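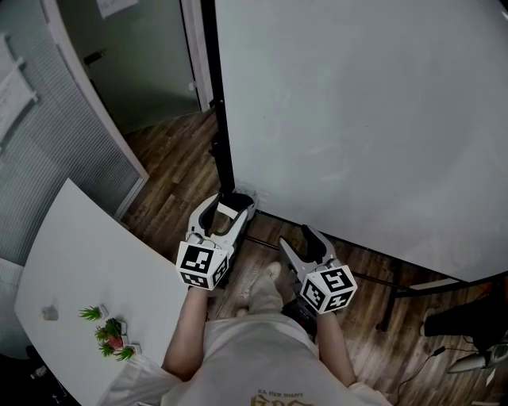 Figure 1. Demonstrator's view with both hand-held grippers, marker cubes at the handle ends.

Teaching Two-Handed Tasks with Hand-Held Grippers
Project Report, Clater Project Course
Submitted in September

1. Purpose

The Clater project asked whether a small student team could collect usable two-handed demonstrations without putting a robot in the room during collection. Last year's group used a leader-follower setup. It gave clean joint data, but an operator needed long practice before the motions looked natural, and every demonstration tied up both arms for its full length. We replaced the leader arms with a pair of hand-held grippers. The demonstrator holds one in each hand and does the task directly. The jaw opening and the pose of each tool are recovered afterward and mapped onto the arms.

The report covers the collection method, the processing steps and the results for one task, in which a small object is picked up with the left gripper, passed to the right and set down at a target. The controller on the robot side was supplied by the course and is treated as given.

2. Equipment

Both grippers have the same construction: a plastic body, two curved jaw fingers with black inner pads, and a white cube carrying square fiducial patterns. A cube was chosen over a flat plate after bench tests. With a flat plate, the pattern was lost whenever the wrist rolled past a moderate angle. With a cube, at least one face stayed readable through most of the handover.

Two kinds of view are used. The head view gives the relation between the two tools. The gripper view gives the contact area and, when the tools are turned toward each other, the marker on the opposite tool. Recording and time alignment run in a program we named Overville. Pose recovery and filtering run in a second program, Gourlay.

3. Collection procedure

Each demonstration followed the same order:

Hold both grippers in front of the body with the jaws open and keep still until the recorder confirms a marker lock on both cubes.
Close and open each pair of jaws once. This gives the zero and full-open values for that take.
Perform the task at a steady pace. Do not correct a failed grasp; finish the motion and mark the take as failed.
Return to the starting pose and stop.

The demonstrators were members of the team. Each did a short set of practice takes that were not kept. The main instruction that had to be repeated was to keep the elbows away from the body. When they were tucked in, the recovered wrist path often fell outside what the arms could reach.

4. Processing

Gourlay detects the fiducial patterns in each image, solves for the cube pose and then applies a fixed offset to get the pose at the fingertips. The offset was measured once per gripper with a calibration block. Gaps shorter than 31 images are filled by interpolation. A take with a longer gap is rejected.

The most common source of gaps was glare. Large glossy surfaces and glass in the background reflect the ceiling lights as bright bars, and when a bar came close to a marker edge the detector sometimes failed to find the corner. Lowering the exposure helped, at the cost of detail on the dark finger pads. A second source was the tools blocking each other during the handover. In that phase the gripper view is weighted more heavily than the head view, as the opposite marker is nearer and takes up more pixels.

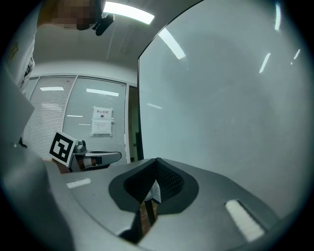
5. Results

The final set holds 1778 accepted takes. The policy was trained for 4000 steps, after which the validation error no longer fell. It was then run on the arms with object positions that did not appear in the training set. The handover was completed in 31 of 39 trials.

Of the failures, most came at the handover itself: the left jaws opened before the right jaws had closed fully. We trace this to the jaw signal, which lags the pose signal slightly – the alignment in Overville is done on the pose channel only. The remaining failures were missed first grasps near the edge of the reachable area.

For comparison, a policy trained on last year's leader-follower data picked up the object reliably but tended to pause before the handover. The pause is present in the demonstrations too. It matches the moment when the operators looked from one arm to the other.

6. Limits and further work

Only one task was tested, and all takes were made in one room. We cannot say how the method behaves under other lighting. Force at the fingertips is not recorded, so the policy has no information on how hard the demonstrator squeezed. The next group on the Zammont arms should align the jaw channel separately and repeat the test with a softer object before collecting more data. Calibration files for both grippers are stored with the code.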